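Holding the Line: Shelf Dividers in the Small Store

By Darcy Li

A bottle is a poor neighbor. It rolls and it leans, and once one row loses its front item the rows beside it move in. Snack bags have the opposite fault. They stay where they land but slump, and a slumped bag takes up more shelf than the plan allows.

The Jukholm store on Heka Street carries 376 lines on 100 feet of shelving. Anas Badawi reset the drinks and snacks bays there in June, and most of his work went into the boundary between the two.

The first step is clearance. A bay is emptied to the base and wiped down, and the rail positions are marked before any stock goes back. Badawi sets the width of each section from the packed product, measured with the bags standing, and adds a finger's width for the hand that has to reach in.
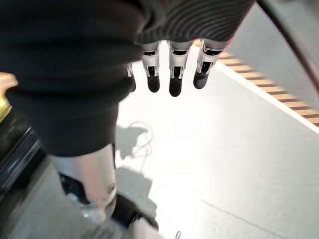 Chu wrote to us after our last shelving piece to say that a finger's width is too little: "My customers wear gloves half the year. Give them room or they pull three bags out to get one."

The objection is fair. Badawi allows more at the front of the bay and closes up toward the back, where only the person restocking has to reach. The cost is one facing per shelf.

Rail choice is simpler. Clear acrylic hides less of the label than wire and wipes clean with a damp cloth. It also scratches, so abrasive pads should be kept away from it. Long runs are made up from shorter lengths. A small gap at the joint does no harm with bottles, provided it is narrower than the neck of the smallest one stocked.

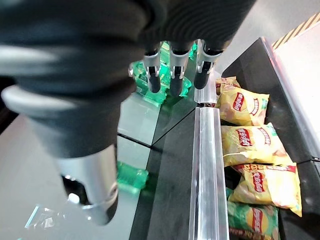 Green bottles to the left of the clear rail, snack bags to the right.

Bottles go back upright, caps level, with the oldest date to the front. Any bottle found on its side is stood up before the row is pushed forward, as pressure from behind will send it under its neighbors. Bags are loaded last, against the rail.

Badawi checks the rails every 10 days and replaces any that have clouded.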